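Tirkico Publishes Gripper Comparison, Advises Buyers to Read Simulation Scores With Care

September — Tirkico has released results from a side-by-side trial of two robot grippers, the Gekier and the Prundard, on simulated household doors. The company makes neither product, and it is not recommending either one yet.

Each gripper made 216 attempts in the Vik simulator, using the same arms, controller and camera settings. The Gekier scored higher on lever handles. Tirkico considers the gap too small to base a purchase on.

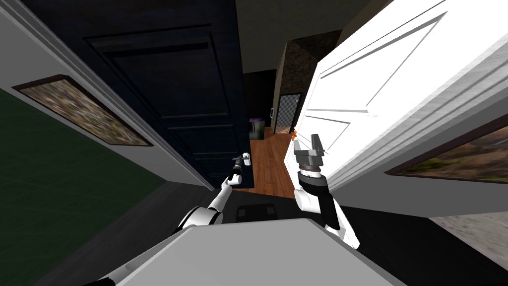
Do these scores predict how a gripper will do on a real door?
Only in part. Simulated hinges and latches are cleaner than most real ones, and friction is a setting someone picked.

Changing that one setting reversed the ranking in 4 of the test groups — a result Tirkico believes vendors should mention when they quote simulator numbers.

Bench tests on physical doors come next, with 500 pulls planned per gripper. The simulation logs are available from Tirkico on request.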